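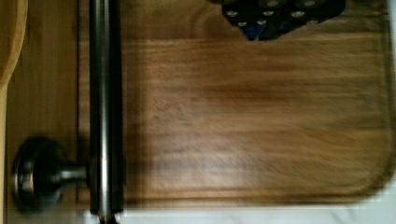

Rokby Guía: enseñar una tarea con la mano o a distancia

En Wetby llevamos ya unas cuantas temporadas trabajando con gente que quiere enseñar cosas de cocina a un brazo robótico sin escribir una sola línea de código, y de tanto escucharles (¡y de tanto recoger pan del suelo!) salió Rokby Guía, el equipo que os presentamos en esta página.

La idea es sencilla: cogéis el brazo por la muñeca y lo lleváis por el recorrido, o bien os sentáis con el mando remoto y lo guiais desde la mesa de al lado. El sistema guarda el movimiento, la apertura de la pinza y lo que ven las cámaras, todo con la misma marca de tiempo.

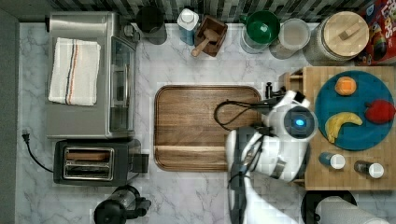

Margarida Aguiar, que se ocupa de la formación, recomienda empezar siempre por una encimera normal, con su tostadora, su fruta y sus botes, y dejar para más adelante los montajes muy ordenados. Con 55 demostraciones por tarea se puede hacer un primer entrenamiento; con 300 ya se trabaja con bastante tranquilidad.
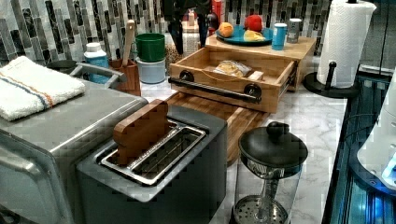 Encimera de prácticas: tostadora, cajón de madera con pan en bolsa y plato con fruta.

Los tiradores merecen un poco de paciencia. Al guiar a distancia conviene acercarse despacio, cerrar la pinza sobre la barra y esperar un instante antes de tirar, para que el gesto quede bien marcado en la grabación. 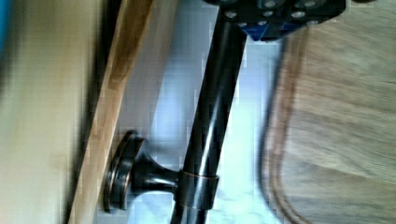
Qué incluye el equipo

Mando remoto con cable y soporte de mesa
Modo de guiado manual con botón de pausa
Cámara de muñeca y cámara cenital
Programa Karaca para revisar, recortar y etiquetar demostraciones
Memoria para 231 sesiones

Referencia: Guía 100. Los pedidos hechos antes del 29 de septiembre incluyen una jornada de puesta en marcha en nuestro taller de Borgate, con Giang Tôn. Si tenéis dudas sobre vuestro brazo, escribid a Armindo Morais y contadle con calma qué tarea queréis enseñar.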